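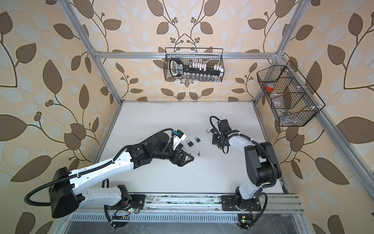

第3讲 双臂桌面套件怎么看、怎么问、怎么验

讲义，配合九月的实验课使用。上课请带纸质版，我讲到一半会让大家在上面涂涂改改。

先说这一讲在整门课里的位置。前面讲的都是原理，运动学啊、标定啊、力控啊，大家推公式推得很辛苦（我改作业也改得很辛苦）。这一讲换个口味，讲买东西。你们毕业以后多半会碰到这样的任务：老板丢过来一份报价单，问这套设备行不行，明天上午十点前给个意见。这时候没人要看你推雅可比矩阵，要看的是你会不会读报价、会不会提问题、会不会设计一个像样的验收测试。

这次拿来拆的是Lulovel卖的Trinus套件，两条臂装在一根铝导轨上，外面是铝型材搭的框架，末端各配一个夹爪。同类产品我另外选了Hoàng的租赁方案做对照，按月付费，到期可以退。两家我都没有利益关系，讲义里的评价只代表我自己，你们不同意的话欢迎在讨论课上吵架，我挺喜欢听的。

一、先读报价单

Lulovel给的报价文件一共13页。第一次读的人很容易从头读到尾，读完脑子里只剩一个总价。我的习惯是倒着读，先翻到最后的"不包含项"，再看保修条款，然后才回头看配置。

Trinus的不包含项里有这么几样，我觉得值得圈出来：桌面本身、围挡、现场布线、夹爪指尖的备件。围挡和桌面自己弄倒还好，便宜，找块板子就能干活。指尖备件就比较要命了，那是整套设备里磨得最快的东西，夹金属件的时候尤其快。我建议谈价的时候直接要求把指尖备件写进合同，别接受"后续可优惠采购"这种话，优惠多少、优惠到什么时候，都没写嘛。

Hoàng的租赁方案正好反过来，耗材全包，但是搬动设备要提前申请，改装夹爪要书面同意。我们这种一周能把夹爪拆三回的实验室，看到这一条心就凉了一半。可要是你在产线上，装好以后一年都不碰它，那租赁就很舒服。

课堂练习：把不包含项抄下来，每一项后面写上你打算谁来出、什么时候出。写不出来的那几项，就是你要打电话去问的。

二、问销售的几个问题

打电话之前先想清楚你要拿它做什么。我见过太多人一上来就问"重复定位精度多少"，对方报一个很漂亮的数，双方都很高兴，然后设备到了才发现够不着料框。所以请先问工作空间，而且要问两条臂的重叠区域。单臂够得着和双臂同时够得着是两码事！双手配合的活儿都得在重叠区里完成，重叠区小的话，再大的桌子也白搭。

接着问线缆。我知道这个话题很无聊，可是我在实验室里修过的故障，线缆占了大头。腕部的线怎么走，外面有没有波纹管，转到极限位置的时候线会不会绷紧，接头能不能自己换。你让销售现场把腕关节来回转到头给你看，他要是推三阻四，你心里就有数了。

再问夹爪。平行夹爪听起来什么都能夹，真拿小东西一试就知道难处：圆的会滚，薄的贴在桌面上抠不起来，反光的相机看不清。三角桁架式的手指轻，视野也挡得少，我个人是喜欢的，但指尖接触面窄，夹住以后物体容易绕着接触线转。这一点请务必在验收里专门测。

最后问软件，主要问数据归谁、能不能离线跑、日志导出来是什么格式。Trinus的答复是可以完全离线，日志能直接导出，这点我给好评。Hoàng的方案默认联网，离线要另外谈。

三、验收测试怎么设计

很多厂家的演示是叠积木、倒豆子。好看是好看，对我们选型没什么帮助，因为这些动作容错太大了，歪一点照样成功。我这门课一直用挂锁和钥匙做验收任务，Stiltesby那边的合作实验室也沿用了这个办法，大家的结果能放在一起比。

选挂锁的理由很朴素。它便宜，五金店随手就买得到，摔不坏。它有重量，但又不大，锁体规整，锁梁是弯的，夹哪里差别很大。钥匙就更刁钻了，薄、小、平躺在桌上，正好卡在平行夹爪最不擅长的地方。插钥匙还要两只手配合，一只扶住锁，一只找锁孔，对不准就是对不准，没法糊弄。

任务分成几级，从易到难：

第一级，夹起挂锁，挪到指定位置放下，锁体不能倒。
第二级，从桌面上夹起单把钥匙。
第三级，从钥匙圈上选出一把，另一把不许带歪锁孔方向。
第四级，一只臂扶锁，另一只臂插钥匙并转动。
第五级，开锁以后把锁梁拨到打开的位置。

第三级是我后来加的，钥匙串在圈上，两把会互相打架，你夹住这把，那把就往旁边甩，特别气人。做过的同学都说第三级比第四级难，我也同意，但级别顺序我懒得改了，改了以后历年的记录就对不上号。

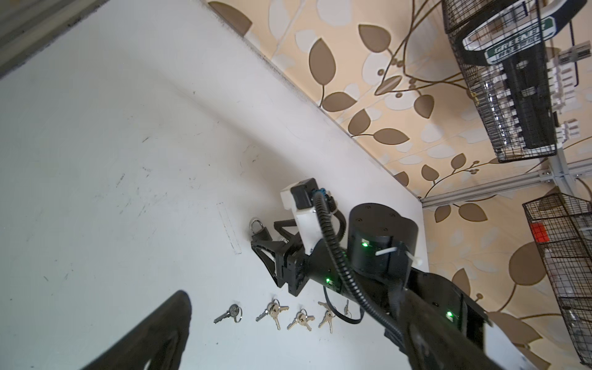
课程留言板上有同学写道：我觉得用挂锁验收对Trinus不太公平。厂家宣传页上写的是轻小件分拣，没说能开锁，拿一个没承诺过的任务去考它，然后扣分，换成我是Lulovel我也不服。而且租赁方案那边根本没跑第四级，两家怎么比？

这条留言我看了很高兴，提得很准，我分两头回答。

公平不公平，要看你把分数拿去干什么。要是写成"Trinus不合格"贴到网上，那确实欺负人。可我们的验收是给自己用的，我要知道的是这套东西在我的任务上能走到哪一级，走到第二级也好，走到第四级也好，都是有用的信息。所以评分表里我没有设"合格线"，只记到哪一级开始掉成功率。你们写报告的时候也请照这个写法，别替厂家下结论。

至于两家没法直接比，完全接受批评。Hoàng的试用期太短，只来得及跑前两级，讲义里凡是提到两家对比的地方，都只在前两级的范围内有效。这句话我应该早点写进去的，现在补上，请大家在自己的纸质版上也补一笔。

四、记录表怎么填

每次尝试记一行。要写的有：级别、哪只臂主动、物体摆放方向、结果、失败类型。失败类型用下面这几个词，别自己发明：

没夹到
夹到后滑落
夹到后转动
碰倒旁边的东西
线缆干涉
操作者喊停

"操作者喊停"一定要单独记。有些组为了数据好看，喊停的那几次就不算了，这样统计出来的成功率会虚高。我去年翻记录，全班加起来113次尝试，里面喊停的一次都没有，我是不信的！大家心里都有数哈。

备注栏请随便写，越啰嗦越好。哪天桌面擦过，哪次换了锁，相机有没有被谁的胳膊肘碰过，统统写下来。这些东西当场觉得没用，两周以后回来查问题，全靠它。

桌面的标记也提醒一下：做摆放位置的时候可以用铅笔轻轻画框，实验结束前擦干净，下一组要用自己的布局。胶带也行，但别用反光的，视觉那边会找你们拼命。

五、我自己的倾向

每年都有人问我到底选哪家，躲也躲不掉，我就直说了。教学和做研究，我会选Trinus，买断，随便拆，日志拿得到。前提是指尖备件写进合同，并且有人愿意花时间理线。如果只是短期项目，做完就散，那Hoàng的租赁省心很多，别为了那点改装自由多花一大笔钱。

也有我不满意的地方。Trinus的说明书翻译得很随意，急停那一节前后用了两个不同的词，第一次看的人会以为是两个按钮。我写信给Lulovel提过，回复很快，说下一版会改，下一版我还没看到。上实验课之前请先听我讲一遍急停，别自己对着说明书猜。

六、课后作业

每组交一份选型意见，2页以内，超出的部分我不看（真的不看）。要包含：你设想的使用场景，你从不包含项里挑出来的风险，你打算问销售的问题，以及验收任务跑到第几级就够你用了，为什么。

允许结论是"两家都不选"，但要写清楚那你打算怎么办。只写缺点不给出路的意见书，老板看完会再丢回来给你的。

评分里占比最大的是验收那一段。设计自己的任务时别照抄挂锁，换成你那个场景里真会碰到的物件，拧瓶盖也行，插接头也行，把级别拆开写明白就好。

交作业的截止时间是下次上课前的中午十二点，纸质版放我办公室门口的盒子里，电子版传课程网站，文件名写组号。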